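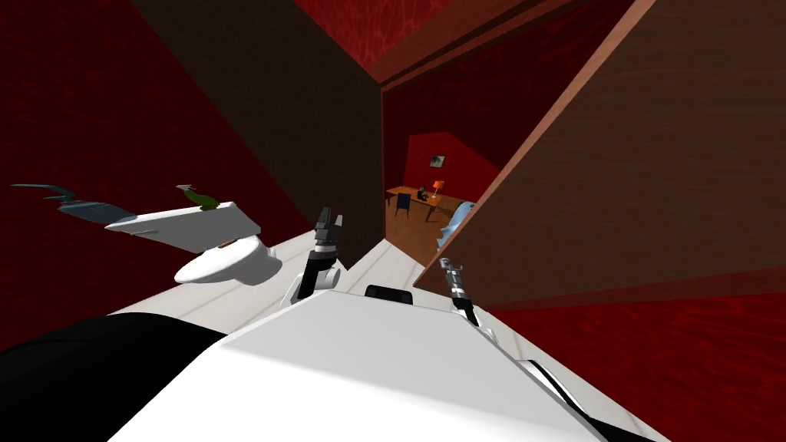
Can I use silicone lube with the Berus?

Stick to water-based. The sleeve is silicone too, and silicone lube can make the surface go tacky over time. I ruined an older toy that way and I still miss it.

Setting up your Berus for the first time

I wrote this bit of the guide myself after two years of answering the same emails, so if it sounds like me talking, it is. Shivam Katiyar checked the charging part (he knows batteries, I know toys).

1. Take everything out of the pouch. You should have the body, the sleeve, the charging lead and a little card with your support code on it. Keep the card!

2. Wash the sleeve in warm water with a mild, unscented soap. Do this even though it's brand new. Pat it with a lint-free cloth and leave it to air dry.

3. Plug the lead into the body and into any ordinary USB charger. The light blinks while it's charging and stays on when it's full. The first charge can take up to 24 hours if it has been sitting in a warehouse for ages, though mine has always been much quicker.

Caution: don't use it while it's plugged in, and don't charge it until the socket is completely dry.

4. Slide the sleeve over the body, wide end first, and push until you feel the ridge seat. If it looks twisted, pull it off and start again. Forcing it round stretches the collar.

5. Hold the power button for 2 seconds. You'll get one short buzz and it starts on the lowest setting. Tap to go up, hold again to switch off.

Note: to lock it for travelling, press both buttons together until the light goes out. I learnt about this feature in a very quiet airport queue, so please lock it.

6. Start slowly, with more lube than you think you need. Stop if anything hurts or goes numb, and have a break before you try again.

Cleaning and putting away

Take the sleeve off every time and wash it inside and out. The body only wants a wipe with a damp cloth, as it's splashproof and can't go under the tap. Store the two parts separately, and keep the sleeve away from your other silicone toys.

If you share it, put a fresh condom over the sleeve for each person.

Spare sleeves are part number 276, and the softer Clarkik sleeve fits the same collar.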